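Category: Workplace Studies / Bench Layout

4.2 The fixture board as a place for things

In the previous section we described how the small parts were kept before the study, that is, in open trays which the workers at Castmont carried from one bench to another. The trays were cheap and everybody knew them, but they did not say anything about where a part should lie or in which direction. When a tray was moved, the parts slid to one side, and the next person had to look for them again. In this section we turn to the fixture board, and we ask what changes when each part has its own holder with a fixed position.

By fixture board we mean a flat plate on which several raised holders are placed. Each holder is shaped for one part, or for one family of parts with a similar outline. We follow here the use of the word at Castmont, where the older workers say simply "the board". At the Zevholm site the same thing was called "the nest plate", and we have changed this word to "board" in all the notes so that the reader is not confused.

The boards in our study were laid directly on the bench and were not screwed to it. This was a wish of the workers, who wanted to turn the board when the light was bad or when a left-handed person took over the place. It had a cost. A board which is free to turn is also free to be pushed, and in the notes from September we find many small remarks about boards that had to be put straight again at the start of the work. We come back to this point in Section 5.

The holders can be divided into two groups. In the first group the part stands on its edge or lies in a shallow recess, and it can be lifted out with little effort. These holders are good for parts that are taken often. In the second group the part goes into a socket with its end, and the socket decides the direction of the part as well as its place. A part in such a socket must be drawn out along its own length, and it must be brought back along the same line. Figure 3 gives a view over a board with both kinds, on a light metal work surface.
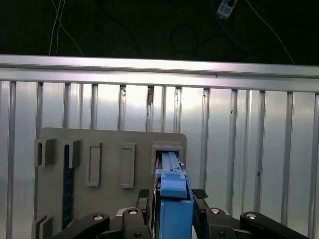

Figure 3. Gray fixture board with a row of raised holders. A long dark blue strip stands on edge at the left, two rectangular holders are empty, and a bright blue device reaches with its far end into the larger socket at the right.

Žofie Havlíček did not agree with our division when she read the first version of this section. In her opinion a recess and a socket are the same thing with different depth, and what matters to the hand is only how far the part must travel before it is free. We have thought about this remark for a long time. She is right that depth can be measured and that our two groups cannot be separated by one clear number. We still keep them, for the reason that the workers themselves spoke in this way. They said that a part "lies" in one holder and "sits" in another, and they used the two words without being asked.

An empty holder deserves a few words too. On a tray, a missing part leaves no trace, and the worker finds out about it only when the part is needed. On a board the missing part leaves its holder open, and the open holder has the outline of the thing that should be there. Several workers told us that they looked at the open places first and at the parts second. One of them compared it with a row of coats in a school, where the teacher looks for the hooks with no coat. For this reason we advised both sites against spare holders with no part belonging to them, as they make the open places harder to read.

The rim of the socket was the subject of a longer discussion at Zevholm. The first sockets made there had a straight, narrow rim, and the part had to be brought in very exactly. A later version, drawn by Sławomir Michalski, had a wide rim with a slope, so that a part which arrived a little to one side was led into the opening. The workers liked the sloping rim from the beginning. It takes more room on the board, however, and so fewer holders can be placed in one row. With long parts this is not a great loss, because long parts need free space in front of them in any case.

We collected 158 written remarks on the boards from the two sites. Of these, 27 had to do with the order of the holders and not with their shape. The usual complaint was that the order had been chosen by the person who drew the board and did not follow the work. A part that is needed first was found in the middle, and a part that is needed once in the morning had the best place near the hand. At Castmont this was corrected on the second version of the board. At Zevholm the workers had already become used to the old order and asked to keep it, although they had complained of it themselves.

A last observation concerns colour. The boards at both sites were made in one dull colour, and this was chosen only because the material was in the store. It proved useful with coloured parts, which are seen at once against a quiet ground. With gray parts it was a difficulty, and in the evening some workers felt for the part with the fingers before they saw it. Painted edges were tried on one board at Castmont. The paint came off at the places where the parts touch the holder, and the trial was not repeated. We would still like to see it done with a better paint, or with holders made in a coloured material from the start.

The next section describes how the boards were cleaned and stored when they were not in use.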